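Prondau Dust Sheet Guide
Section 14: Hanging and smoothing the blue sheet
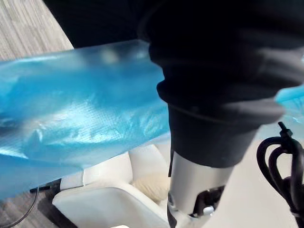
One reader wrote to us in May that her sheet never would hang quite flat, and should she keep tugging at it? Please don't! Thin plastic likes to crinkle, and a few soft wrinkles won't hurt a thing.

1. Clear the surface and wipe it down (a dry cloth is fine).
2. Unfold the sheet slowly, starting from the middle, and let it settle for a moment before you go on.
3. Straighten the top edge first. Leave the bottom edge hanging loose.
4. Smooth outward with open hands, as you would a bedspread.

Note: If your sheet is over 68 inches wide, a second pair of hands makes this a much happier job.

Caution: Keep plastic sheeting away from heaters, open flames, small children and pets.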